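We use cookies to remember your settings and to see which pages get read. Accept | Manage choices

Sat 21 December

Up before seven. Cold, gray, no wind. I had set the whole day aside for the kitchen, as the last of the boxes had been sitting by the back door since we moved to Etville in September, and Marjan is coming to stay over the holiday and will need somewhere to put her feet.

Did the long cabinet first. Took everything out, wiped the shelves with vinegar and water, let them dry with the doors open while I had my coffee. Found the good scissors. Found three jars of cumin, all open, and tipped them into one. The shelf paper I bought at Dehghan was too narrow by the width of a thumb, so I have left the shelves bare for now.

Then the boxes. The movers had written KITCHEN on all of them, including the one with the bathroom towels in it. Most of what was in there we have managed without for three months, and I tried to be strict. One pile to keep, one pile for Munther, who has just taken the apartment over the pharmacy and owns a saucepan. He gets the second colander, the square baking dish, the tea towels with the lemons on them, and the toaster if it still works. I plugged it in and it tripped the switch, so he does not get the toaster.

Pejman called at ten about the drains and talked for 30 minutes. The quote from Penel was $3,444, which is more than we paid for the car we had before this one. He thinks we should wait until spring and ask a second firm. I said fine. I am not digging up the yard at Christmas in any case. 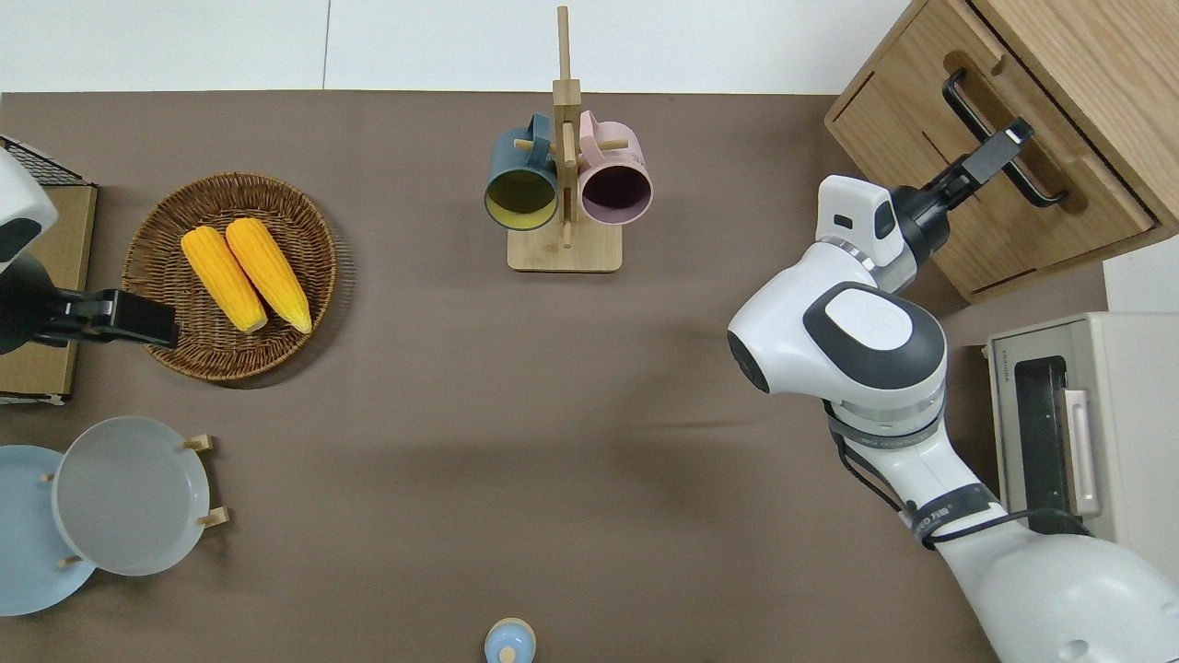 I have wanted a proper place for the cups since the old kitchen, where they lived two deep on a shelf and you had to move the front ones to get at the back ones. The mug tree does it. It is plain wood with a tall post, and it has the dark teal mug on one side and the pale pink one on the other. The teal one is yellow-green on the inside, a color I would not have picked, but it was a present from Esmaeil and it holds more than the rest. I may move the tree nearer the stove later. The gray-white plate looks well standing up in its little wooden stand, better than it did in a stack, and I like having the corn out in the wicker basket where I will remember to cook it. The last two ears I bought went into the bottom drawer of the fridge and stayed there until they were no use to anyone.

Lunch was soup from the freezer and the end of the bread. Ate it standing at the window.

In the afternoon I did the drawers. Knives in the one by the sink, wooden spoons and the whisk beside it, string and tape and batteries in the bottom one. I threw out a garlic press with a broken hinge. I kept the potato ricer -- I have used it once, but it was my mother's and it takes up very little room.

Walked down to Anavby's before they closed and bought hooks for the back of the pantry door, a pack for $2, and a bag of rice. The line was long. Kittipong was in front of me with a tree stand and a great many candles. He says his daughter gets in on Monday night if the trains run. Told him to bring her over, we will have plenty of food. I did not ask what she eats, and should have.

Put the hooks up when I got home. One went in crooked and I left it. Aprons on two of them, the shopping bags on another.

Marjan phoned after supper. She is bringing the walnut cookies and wants me to have butter in, and eggs, and the big roasting pan, which I had to admit I had not seen since the move -- it is not in any of the boxes I opened today. There is one more in the hall closet marked BOOKS, so perhaps there.

Flattened the empty boxes and tied them up for Monday. Washed the floor last, working back toward the door, and went to bed with it still wet. My knees hurt.

For tomorrow: butter, eggs, look in the BOOKS box, take Munther his things, sheets for the spare bed.

Recent entries
The stove man came
Curtains, second attempt
Pejman and the ladder
First frost
What was in the shed

Back to top | Contact | All text copyright the author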